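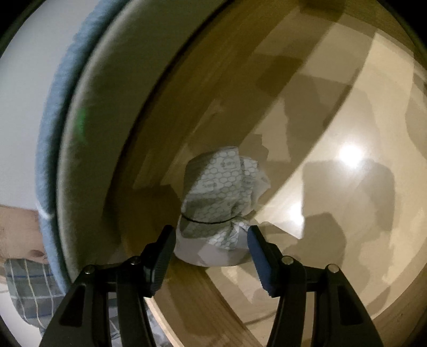 **Linen drawer check, Prosser guest kitchen -- 11 June 2026**

I love doing this one! A good drawer makes the whole kitchen feel looked after, and this one is in far better shape than it was in May.

- [x] **Drawer runs smoothly.** Pulls all the way out with one hand. The stop catches at the end like it should.
- [x] **Wood floor free of splinters.** Ran a dry cloth along the grain, no snags anywhere.
- [x] **Paper towel bundles banded.** The black elastic is a great fix -- one band around the middle and they keep their shape.
- [ ] **Spare bands stocked.** Down to 2. Please order the Cletine pack of 500, we do get through them. 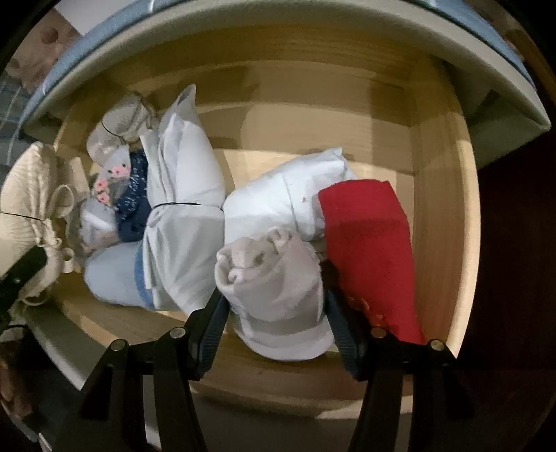 - [x] **Towels rolled, not stacked.** Gray ones get a white band near the bottom. They roll up so nicely, and you can grab one without upsetting the rest.
- [x] **Red cloth folded.** Keep it folded flat; it's easier to find that way.
- [ ] **White bag tied and labeled.** Tie is fine. Label still to do, use the Trerex tags (item 642 on the supply sheet).
- [x] **Clear of the stove.** No cloths left on the counter near the burners, and the drawer shuts fully.

**Comments:** Passed with two small things to fix. The white bundle could use a wash before it goes back in. Next check is the Cluvano pantry, same sheet, and I'll bring the tags with me.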